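Which Surface Dries First? A Comparison of Kitchen Cleanup Habits in Shared Student Housing

Posted in October by the Cuvau House project group

Our group looked at how long common kitchen surfaces stay damp after they are washed or wiped. We picked this topic after reading the complaint book in the kitchen of Manzano Hall, where most of the entries are about wet boards, sour sponges and puddles next to the sink. The housing office had already replaced the sponges twice in one semester and the complaints kept coming. We wanted to know whether the way people dry things makes any difference.

The project ran for 6 weeks. We used a kitchen scale from Skekum that reads to the gram, a stopwatch, and a plug-in humidity meter made by Fokard. The budget was small and most of it went to sponges and towels, which we had to buy new so that every test started the same way.

Method

Each item was weighed dry, held under the tap for one minute on each side, shaken once over the sink and weighed again. After that it was left on the counter and weighed every hour until it was back to its dry weight. We did this with wooden boards, plastic boards, cotton dish towels and cellulose sponges. Each item was tested 5 times. Windows were kept closed and the heat was set to 72 degrees, because the first trial runs came out differently on warm and cool days.

We tested three ways of drying: leaving the item flat, standing it on edge, and wiping it first with a paper towel. The wiping was done by the same group member every time. We tried sharing this job at first, but some people pressed much harder than others and we had to throw out those numbers.
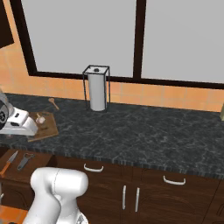
Paper towels were the part of the project we argued over the most. Some of us thought they were wasteful and wanted to leave them out, but they are what most residents reach for, so they stayed in. The housing office told us the building goes through 4,000 rolls in a school year. Where the roll is kept seems to matter. When it is upright in a holder on the same counter as the cutting board, like the black wire one here, a person can wipe the board as soon as it is rinsed. In the Manzano kitchen the rolls are in a closet down the hall, and in our survey many residents said they skip the wiping for that reason. A few said they use their sleeve.

Results

Wooden boards left flat were the slowest of the boards. The top felt dry to the hand well before the scale agreed, and the underside was still dark when we turned it over. Standing the board on edge helped a lot, since air could reach both faces. Wiping first and then standing it on edge was the fastest method for wood in every run.

Plastic boards hold very little water, so the method mattered less. The deep knife cuts on the older plastic board did hold drops that the paper towel missed.

Dish towels dried well when hung open over a rail and badly when folded. Sponges were the worst item in the whole test. Even squeezed out hard and left on a rack, they were still heavier than their dry weight the next morning.

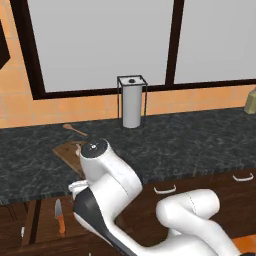
Page last changed: October, 4:40 p.m. (fixed the sponge paragraph)

Stone-type counters came up in our survey too, so we added a short test at the end. Dark counters show water spots and crumbs in a different way from light ones, and residents with dark counters said they find it hard to tell if the surface is clean. A wooden board left lying flat on a counter like that can trap a thin layer of water under it. We put a dry paper towel under the flat boards after one hour, and it came up with a wet patch each time.

Problems

The humidity meter stopped logging twice and we filled in those readings by hand. We also only had access to one kitchen, and it has a fan that cannot be turned off. A kitchen with still air would probably give longer times. We did not measure bacteria. Our adviser asked for this, but the biology lab was booked and we did not want to guess.

Recommendations

Manzano Hall should put a rack for standing boards next to the sink and a rail for dish towels on the wall behind it. The paper towels should move from the closet to the counter. Sponges should be replaced with brushes, which we did not test but would like to next semester.

Comments (3)

dishrack_dan: We switched to brushes on our floor last spring. They do dry faster but people leave them in the bottom of the sink.

mh_second_floor: Did you oil the wooden boards before testing? Ours soaks up a lot less water right after oiling.

Cuvau House project group: No oil. They were new boards, washed once and left to dry for two days before the first run. We will add that to the method section.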